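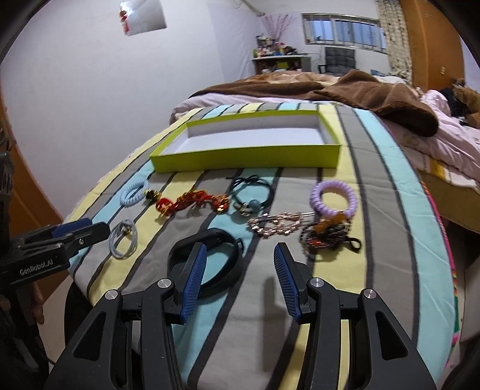
As minhas coisinhas em cima da colcha, com a caixa verde ainda vazia

Pergunta: como arrumar elásticos de cabelo e pulseiras numa caixa baixa sem divisórias?

Publicado em 2022-01-25, em Organização da casa

Olá a todos! Preciso de ideias de gente mais arrumada do que eu. Andava há meses com elásticos, pulseiras e um colar misturados numa gaveta (a gaveta era também a das pilhas e dos recibos, já estão a ver...) e hoje decidi passar tudo para uma caixa rasa, branca por dentro e verde-lima por fora. Espalhei as peças na cama para ver o que tinha e fiquei ali parada a olhar.

O que me baralha é serem coisas tão diferentes. Há dois elásticos daqueles em espiral, tipo fio de telefone, um azul-claro e um lilás maior. Há elásticos normais com penduricalhos, uma corrente grossa vermelha e dourada, uma pulseira de continhas pretas e castanhas com um pendente alaranjado, e um colar rosa-dourado que é o meu desespero, porque se enrola todo sozinho! Passo a vida a desembaraçá-lo.

A caixa não tem divisórias nenhumas. Vi umas na loja Achari, mas as que cabiam eram vendidas em conjuntos de 7 e eu não preciso de tantas. Também não queria gastar muito, que em setembro já comprei uma cómoda Grornura e ainda me dói a carteira. Separo por tipo? Por cor? E o colar, vai junto ou fica à parte?

Moro em Wuddale, num quarto pequeno, por isso a caixa tem de caber em cima da cómoda com o resto da tralha.

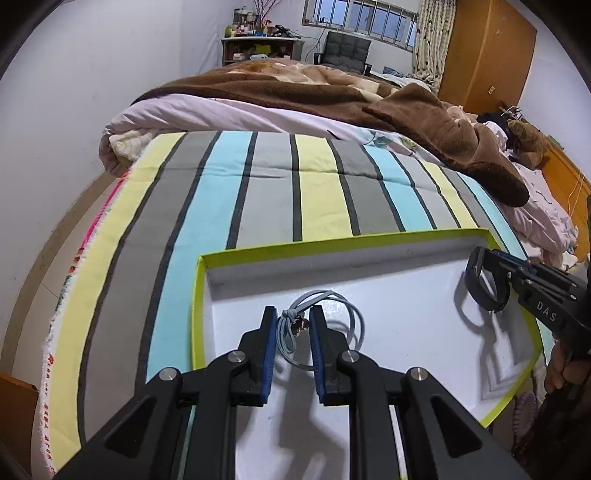 A caixa já com o elástico azul-claro lá dentro

Obrigada desde já!

3 respostas

Resposta 1 (a mais votada)

Eu separava pelo que se prende e pelo que não se prende. As espirais podem andar aos montes, nunca se enrolam a sério, portanto põe-nas num canto e esquece. Os elásticos com berloques é que se agarram às correntes, e aí sim, convém haver uma parede no meio. Para isso não compres nada: corta uma tira de cartolina com a altura da caixa, dobra as pontas em L e cola-as com fita de dupla face. Fiz assim numa caixa de chá Brornach e aguentou muito bem (a minha filha vai lá mexer todas as manhãs, imagina).

O colar, tira-o daí! Fecha-o primeiro, passa uma ponta por uma palhinha cortada ao meio e fecha-o outra vez por fora. Ou então pendura-o num preguinho e pronto. A pulseira das contas também a deixava deitada num espaço só dela, que o fio dos elásticos de contas cede se ficar esticado por baixo de outras coisas.

Por cor fica lindo no primeiro dia e depois ninguém mantém, pelo menos cá em casa.

Resposta 2

formas de silicone dos queques, das pequenas. cabem várias lado a lado e lavam-se. mede a altura da caixa antes, as minhas ficaram a espreitar por cima e a tampa nunca mais fechou

Resposta 3

Não concordo com a cartolina, ganha pó e fica feia depressa. Eu usava tampas de frascos viradas ao contrário, uma para cada grupo. De resto, tens assim tão pouca coisa que se calhar nem vale a pena dividir. Já agora, onde compraste a caixa? Ando à procura de uma nesse verde.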